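Faire un masque à l'argile pour peau mixte

Par Anel Lekota

Un masque à l'argile se prépare en quelques minutes. Cette recette convient aux peaux mixtes et donne assez de pâte pour le visage et le cou. Elle ne se conserve pas : préparez-la juste avant l'application.

Ingrédients
2 cuillères à soupe d'argile blanche en poudre
4 cuillères à café d'hydrolat de rose
Une petite cuillère d'huile de jojoba
Un peu de miel liquide, facultatif

Matériel
Un bol en verre ou en céramique, une spatule en bois, un pinceau plat, deux gants de toilette. Évitez les ustensiles en métal.

Préparation
Versez l'argile dans le bol et ajoutez l'hydrolat sans remuer. Laissez la poudre s'imbiber, puis mélangez à la spatule. Incorporez l'huile et le miel. La pâte doit tenir sur le pinceau sans couler. Trop épaisse, elle se rattrape avec un peu d'hydrolat.

Test préalable
Déposez une noisette de pâte au creux du coude, rincez au bout de 7 minutes et attendez le lendemain. En cas de rougeur ou de démangeaison, n'utilisez pas le mélange.

Application
Attachez vos cheveux et nettoyez la peau à l'eau tiède. Étalez une couche épaisse du menton vers le front, en évitant le contour des yeux et des lèvres. Si l'argile commence à tirer, vaporisez de l'hydrolat. Comptez 7 minutes pour une première fois, et pas davantage sur les joues si elles sont sèches.

Tissu vert olive
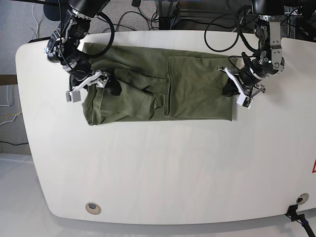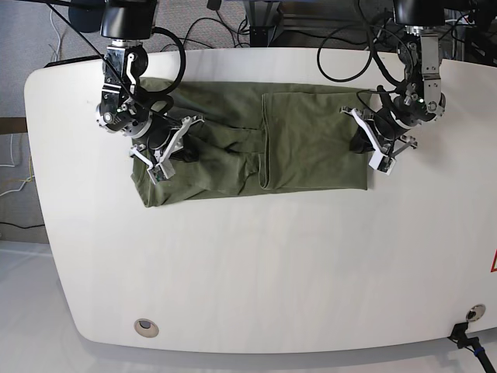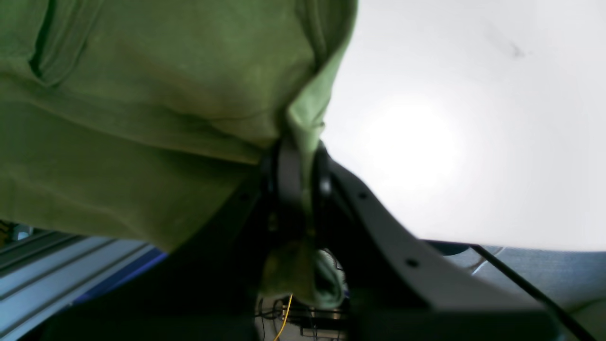 Rinçage
Posez un gant humide sur le visage pour ramollir la pâte, puis retirez-la sans frotter. Terminez à l'eau claire, séchez en tamponnant et appliquez votre crème habituelle. Essuyez le bol avec un papier avant de le laver, l'argile finit par boucher les siphons.

Fréquence
Une fois par semaine suffit. Zodwa Ngcobo, qui m'a donné les proportions, s'en tient à deux masques par mois en hiver. Gardez le reste de poudre dans un bocal fermé, au sec.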